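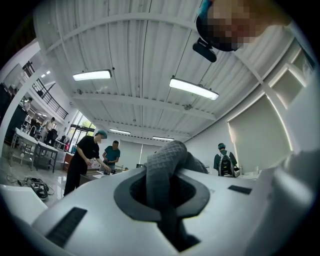 ## Prallstead Linen Rental: Common Questions

**What comes in a weekly bundle?**
Bath towels, hand towels, and waffle-weave kitchen cloths. The small bundle sleeps 2 and the large one sleeps 6.

**Can I wash the cloths myself during a stay?**
Yes. Use warm water and skip the fabric softener, which makes waffle weave less absorbent.

**Is there a deposit?**
$100, returned after pickup.

**Do you deliver to Rellivmont?**
Yes, except in September, when the depot is closed.

**Who do I contact about stains or missing items?**
Tegwen Bellis at the front desk. Please have your order number ready.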